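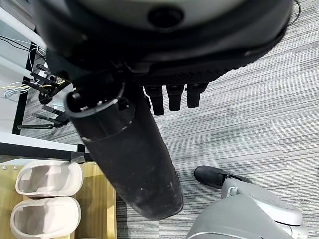
Vokberg low shoe rack: three months of slippers

Reviewed by Octavian Voicu
18 May 2025

I did not want a shoe rack. I have managed most of my adult life with a pile by the door, and the pile has never come loose at a joint or needed an Allen key. But my sister moved into the apartment on Hodoroagă Street, she has carpet everywhere, and she has rules about outdoor shoes. So there are house slippers, and house slippers have to live somewhere.

The Vokberg cost me $93 at Cluveo, before delivery. For that money you get wood-grain shelving, dark metal legs, side bars and a bag of screws. The listing calls it "entryway furniture." It's a shoe rack.

Putting it together

The instructions claim 30 minutes. I took most of an evening, and a fair part of that went on working out which side bar was left and which was right. They look the same until you try to line up the holes. There is a tiny letter stamped on the inside face, and the leaflet doesn't mention it. The supplied key is soft and I rounded it off on the last leg. Use your own.

One of the screws in my bag had no thread to speak of. I wrote to Cluveo and they mailed a replacement without arguing, so credit where it's due.

How it looks

Better than I expected, I'll admit. The shelf is a warm light brown and it sits well against my sister's gray carpet, which has streaky bands running through it and makes most furniture look like it was put down crooked. The metal is dark enough not to show scuffs. It's low, so it doesn't block anything, and it goes next to the gray seat where people sit down to change their shoes.

I had my doubts about the finish. The sales page says "scratch-proof," a word I don't trust on anything. After three months there is one fine line near the front edge where somebody put down keys. You have to crouch to see it.

How it holds things

Slippers are easy. A white pair and a beige open-toe pair go side by side with room to spare, and you can slide them in with a foot if you don't feel like bending down. Sneakers are fine too. Boots I wouldn't bother with. Mine leaned over and took the next pair with them.
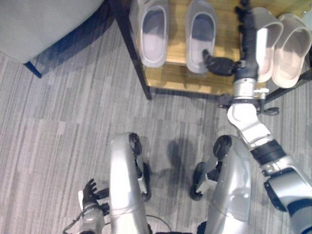

Does the rack slide around on carpet?

Less than I feared. The leg ends bite into the pile and it stays put when you kick a slipper off against it, though a hard shove will still move it, and after a few weeks you'll have dents in the carpet when you lift it to vacuum.

The wobble

My main complaint. On a hard floor in my own hallway, where I tried it first, it stood level. On the carpet there's a slight rock from corner to corner. I tightened everything again in week two and it improved, then it came back. A folded piece of card under one leg has fixed it since, but I don't think anybody should be folding card at this price.

Cleaning is simple enough. A damp cloth does the shelf. Grit collects along the side bars, and for that I use an old toothbrush.

Compared with the Wultell

I owned the Wultell rack for a while before this one, and gave it away in August. It was cheaper and the shelf bowed in the middle under four pairs of ordinary shoes. The Vokberg hasn't bowed at all, and I check, because I was expecting it to. The Wultell was much easier to build, though, and its legs had screw-in feet you could adjust. I can't see why the more expensive rack leaves those out.

About the ratings

The store page shows 564 reviews, nearly all of them five stars. I read a good number before ordering and many had plainly been written the day the box arrived. Give it a season. I'd have given it four stars myself that first evening — before the rocking started.

Would I buy it again?

At the full price, no. On sale, for slippers and light shoes, probably, if the floor is hard and flat. My sister likes it and has asked for a second one to go by the balcony door. I've told her to wait for a discount.

Score: 6 out of 10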